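About Us

Hi, and welcome to Himar! I started this little language school in Vetuvville with one folding table, a borrowed whiteboard and 4 students who mostly wanted to order lunch on vacation without pointing at the menu. We still do plenty of that (the restaurant evening is our most popular class by a mile), but these days I also teach grammar, letter writing and a slow conversation hour for folks who freeze up when people talk fast.

I never liked the way I was taught languages, all those verb tables before you were allowed to say good morning. So in my classes you talk on day one. You'll make mistakes, I'll make a few too, and then we have coffee.

Our lending shelf now holds 1,005 books, nearly 700 of them for beginners, and you can keep one as long as you like if you promise to bring it back before the summer break in June. We're upstairs on Nugroho Street, right over the bakery, so come hungry!

New groups start whenever enough people sign up. Stop by on a Tuesday evening, sit in on a class for free and see if you like us.

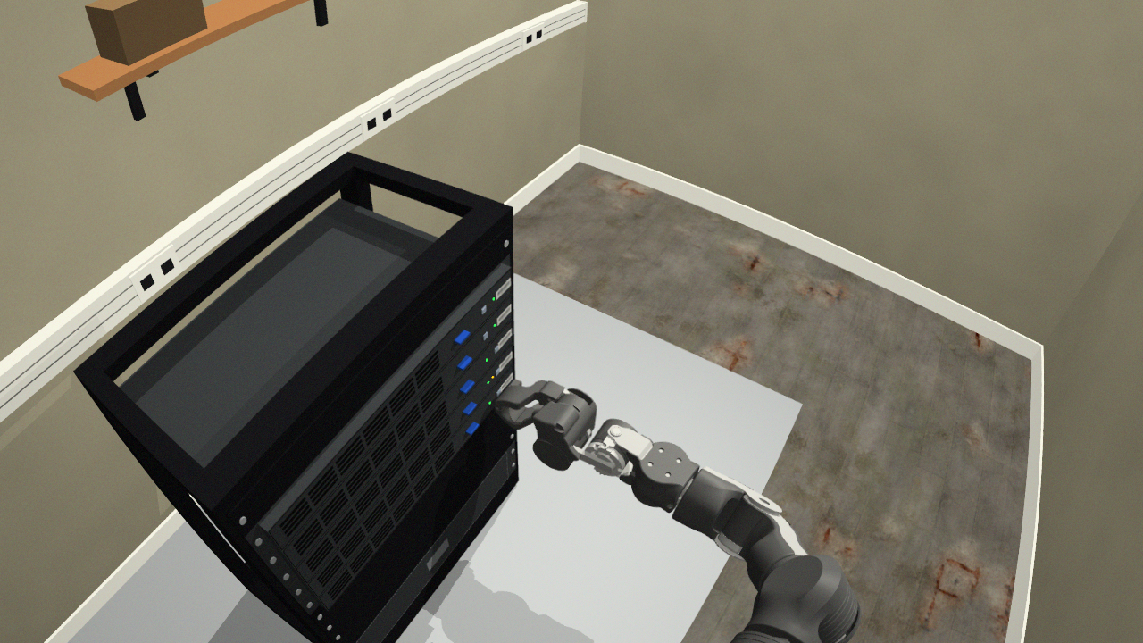 If stairs are a problem, call ahead and I'll set up your lesson in the ground floor room instead.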